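Skip to content
Search this site
Enter keywords Go

Greenberg Textile Reuse Program
Progress report to the Flaltar Fund
May 7, 2018
Prepared by Hazel Delacroix

Collection. Intake for the period was 3000 kg of household textiles, against a plan of 2400 kg. The increase came from the Cenen drop-off points, which were emptied twice a week from the second month. Of the total, 580 kg was rejected at first sort for mildew or oil and sent to disposal. The reject rate is higher than the plan assumed and is the main cost risk for the next period.

Sorting. The Firkix tagging software was installed on two workstations. Item weights now go straight to the ledger - hand entry has stopped except for oversized bedding. A total of 1397 items were graded for resale. Grading rules for cotton blends were rewritten after the first stock check showed that two shifts were using different limits for pilling.

Staffing. Hours were within budget. One sorting post remains open.
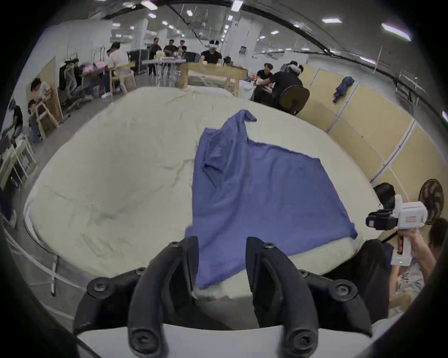
Padded and quilted goods are still stored separately. They take up more shelf space per kilogram than any other class, and the current buyer accepts them only in lots of 12 bales. Two other buyers have been asked for terms.

Next period. Work will cover the second baler, a revised reject target and a price list for wiping cloth. The baler quote expires in October. No change to the grant total is requested.

We use cookies to improve your visit. Accept Settings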